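Re: [workshop-bots] wrist tags, tissue boxes, and where my evening went

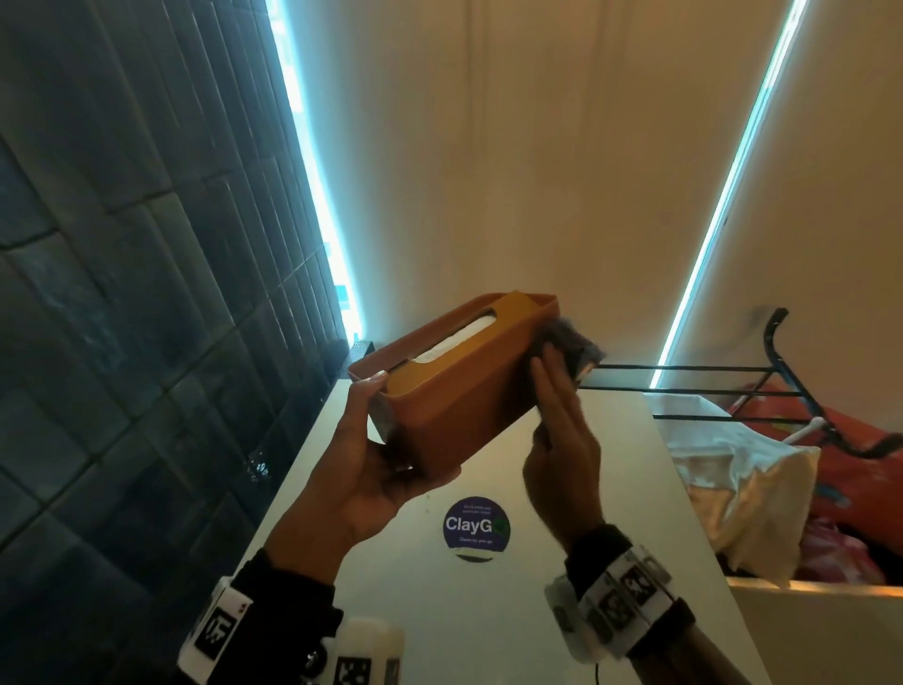

Both wrist modules on, tissue box at an angle, kitchen counter doing duty as the lab.

Posted Thursday, November 7, 2019

Replying to the list instead of off-list, as the archive is the only notebook I have never managed to lose. The quoted message is from the member over in Caltesside with the two-finger gripper and the very firm views on lighting.

> I still don't see what you gain by strapping tags to your
> own arms. Just grab the robot by the wrist and walk it
> through the move. That's what I do with mine and it has
> learned to pick up a mug.
>
> Also: how are you dealing with glare? My tags drop out
> every time I work near a window. And why a tissue box, of
> all things? Start with a wooden block like everybody else.
>
> Last one. Your February post said you'd share the band
> files "next week." I have been patient.

Taking these in the order that embarrasses me least.

Walking the robot through it by hand is fine with one arm. I have two on the bench at the Wotolville shop, both named Dumitrescu by a vote I lost, and I have the usual number of hands. Leading both arms through a two-handed move means one hand per robot and none left over for the thing being moved. With the tags I just do the chore, the head camera watches my wrists, and the software works out where each wrist was. The arms get to find out later, when I'm standing near the off switch.

The left module has two square tags on it and the right band has four in a row. I started with the smaller one on both sides and the right wrist kept vanishing whenever I turned my palm in. Four across the band gives the camera a fair chance of catching at least one of them square on. The left hand mostly sits underneath and holds things up, so it has been spared the upgrade. If your robot is left-handed, swap them.

Glare: yes. I picked a glossy white counter, green glazed tile and LED strips, so I can't claim I was ambushed. What helped was printing the tags on matte paper and skipping the clear tape. I had taped over the first set to protect them, and protected them right out of being seen. Locking the exposure helped too. Leave it on auto and the camera takes one look at the light strip and decides your wrists don't matter.

As for the tissue box, a block is a block from every side and forgives you everything. The box has a rim, it has a slot along the top, and the arms have to turn it without putting a finger in the slot. My method is left hand under the low end with the thumb on the rim, right hand flat against the other end with the fingers out straight. The flat hand is the part I want copied. Every gripper policy I have trained so far wants to pinch, and a pinch hard enough to hold the box is also hard enough to ruin it. I have gone through more boxes than I have colds to justify.

Numbers, for those who only read these for the numbers. I have 139 recordings so far. I threw out 12 for tag dropouts lasting long enough that the software began making up its own elbow. The arms run on the little Nosier controller boards, which are cheap and do what they're told, usually on the second telling. Training takes almost 80 minutes on the shop machine, provided the laser cutter isn't running off the same circuit. Please look at the sign-up sheet before you cut anything. I ask this as a friend, and as the person who watched 3,000 steps go away on a Sunday.

Still broken:

The two wrists drift apart in the recordings when I tilt my head quickly. I think it's a timing problem between the camera and the pose log, and I have been wrong about this twice.

The straps slip if I wear them over a sleeve. Bare wrist only, which was a nicer rule in summer.

Nothing in the recording says how hard I'm pressing. The camera sees a hand against the end of a box and the arm has to guess the rest. It guesses like someone trying to close a suitcase. If anybody has put a cheap force pad in a glove and can still bend their fingers, please write in.

The band files are in the shared folder now, both the two-tag and the four-tag versions. The strap slots are a hair tight, so run a file through them before you try to force anything. I apologize for the delay. In my defense, I never said which next week.

-- the Wotolville bench, second table from the door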